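The Drawer Where Gifts Go

When I moved to this country, my first colleague gave me a candle. It was a very nice candle, with a smell of fig, and I did not know what to do with it. In my family we don't burn candles unless the electricity is gone. I put it in a drawer. After that came a second candle, a small frame, and a mug which said something about Mondays that I had to ask another person to explain.

I began to ask people about their own drawers. Almost everyone has one, and almost everyone lowers the voice when speaking of it.

Tharushi Pathirana keeps hers in the hallway, under the telephone. She runs a gift shop named Ziso, in Jiltstead, and she was not ashamed to open the drawer for me. Inside were bath salts, a leather key holder still in its paper, and 4 identical boxes of tea. "People think that I am difficult to buy for, because I have a shop," she told me. "I am very easy. I like pens."

Her customers come in two kinds, she explained. The first kind knows already what he wants and is out of the door quickly. The second kind walks slowly around the shelves and asks what is popular. To the second kind she puts one question: what did this person complain about lately? A cold kitchen floor is slippers. A lost umbrella is an umbrella. She says the answer comes very fast, and the customer is often surprised by how much he has been listening.

Price is a more delicate matter. Dwight Desjardins, a retired school bus driver who was buying a birthday card that afternoon, told me that he once spent 200 dollars on a watch for his brother-in-law. The brother-in-law felt he must give back something of the same value, and for several years the two men exchanged expensive objects which neither of them could afford. They ended it by a telephone call that lasted less than a minute. Now they send each other hot sauce.

I recognized this story. Where I grew up, my mother wrote every wedding gift in a notebook, with the name of the giver, so that the family could return the same when the time came. I used to find it cold. Now I think the notebook saved us from much worry.
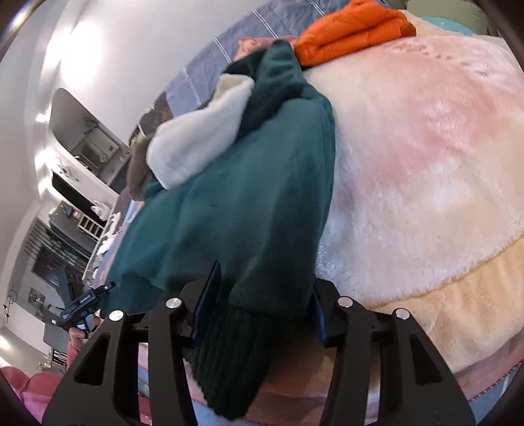

Words by Rocío Ríos
October 6, 2019

Clothes are the gift that most people warned me about. The size can be wrong in either direction, and both directions say something. Still, when I asked what gift they had kept the longest, many named a thing to wear. Ehsan Bangash has a scarf from an aunt that he has repaired at both ends. He did not like the color when he was nineteen. He is still not sure about it, but he would go back into the house for it.

Tharushi's advice for clothing is to keep the receipt in the box, loose, without any speech. If you mention it at the table, the person must then defend how well it fits.

As for my candle, I took it out in September, during a storm, when the lights went off in our whole street. It burned for the complete evening. The next morning I wrote to my old colleague to thank her again, and she answered that she had no memory of giving it.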